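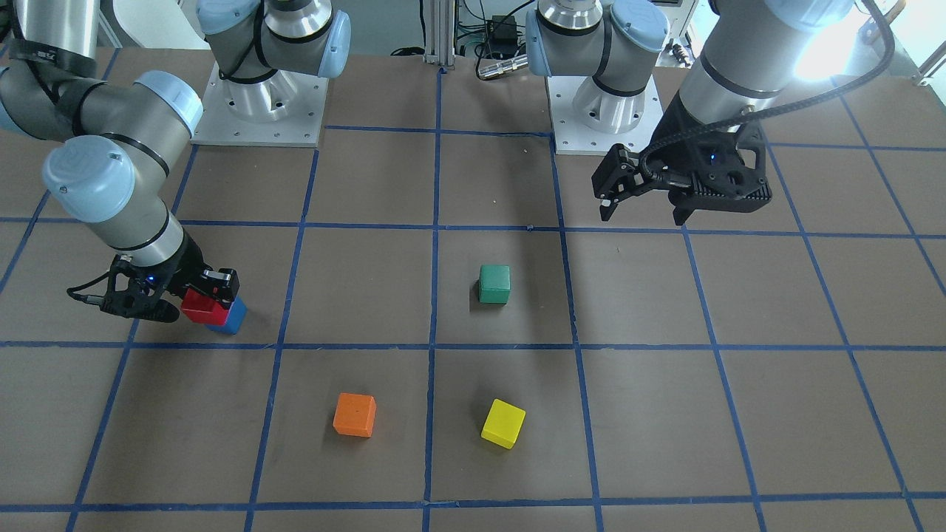
Inicio > Sala de prensa > Convivencia y seguridad

Pirilport estrena un servicio vecinal para denunciar agresiones de odio

Hola a todos, soy Vasilis Radulović y llevo la coordinación de Esard, la asociación que muchos conocéis por las charlas en los institutos. Os escribo con una noticia que me hace muchísima ilusión: en abril abrimos en Pirilport una oficina de acompañamiento para quien haya sufrido insultos, amenazas o golpes por su origen, su religión o su acento.

La idea salió de una encuesta que hicimos puerta a puerta el año pasado. Contestaron 2.151 personas (¡gracias, de corazón!) y 445 nos contaron que habían vivido algún episodio así en la calle, en una tienda o en el autobús. De ellas, 351 no habían ido a la policía. Unas por miedo, otras por no perder la mañana entera, y bastantes porque pensaban que un insulto en la cola del súper no le importaba a nadie.

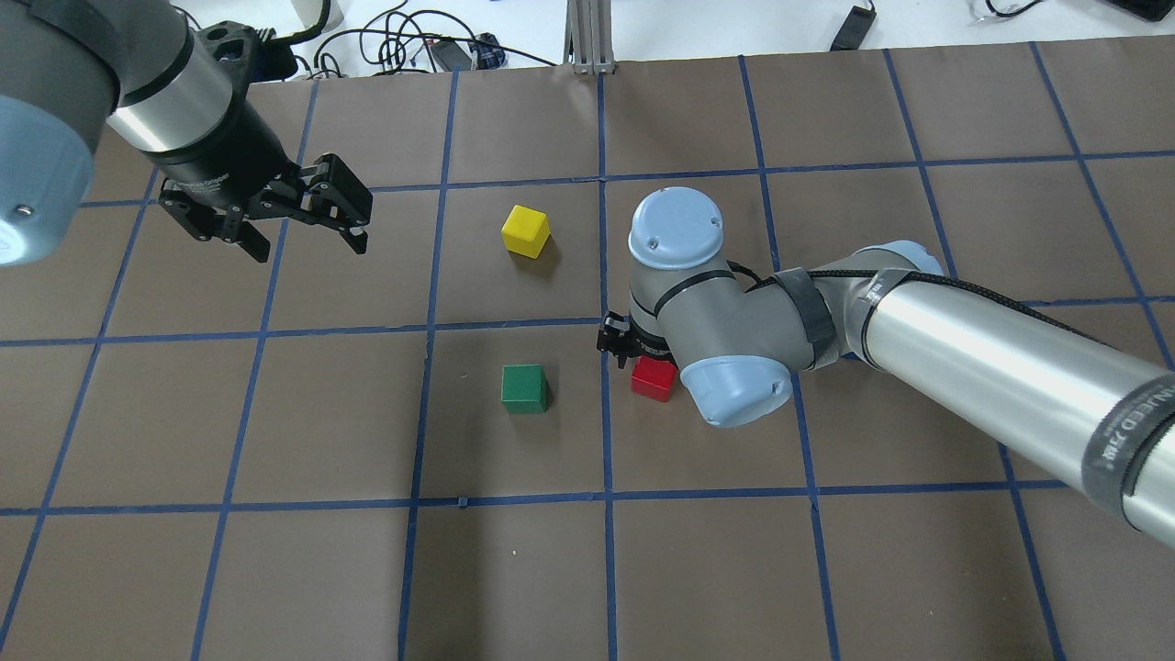
Qué vamos a hacer

Seremos seis personas en el equipo, dos de ellas abogadas del despacho Kazlauskienė, que conocen bien los juzgados de la zona. Vamos contigo a comisaría, te ayudamos a redactar la denuncia y buscamos intérprete si hace falta - también para la familia, que a veces es la que peor lo pasa. Todo gratis, y sin pedirte papeles de residencia. 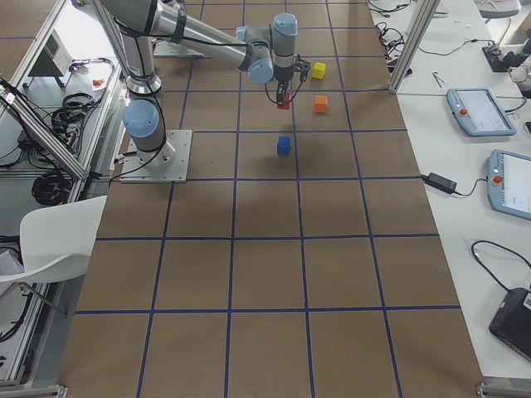
Además, la oficina estará en el edificio Skangate, en la planta baja, con entrada por el patio. Abrimos a las nueve y media y cerramos a las siete de la tarde, sin parar a comer. Puedes venir sin cita, aunque si prefieres llamar antes te reservamos una sala tranquila.

Una cosa importante: si la agresión está ocurriendo en ese momento, llama al 112. Nosotros entramos después, con calma, y seguimos contigo hasta el juicio si lo hay - y en algunos casos también más allá.

Los medios que quieran una entrevista pueden pedirla en la propia oficina o por el formulario de nuestra web. Yo mismo contesto, normalmente por las tardes.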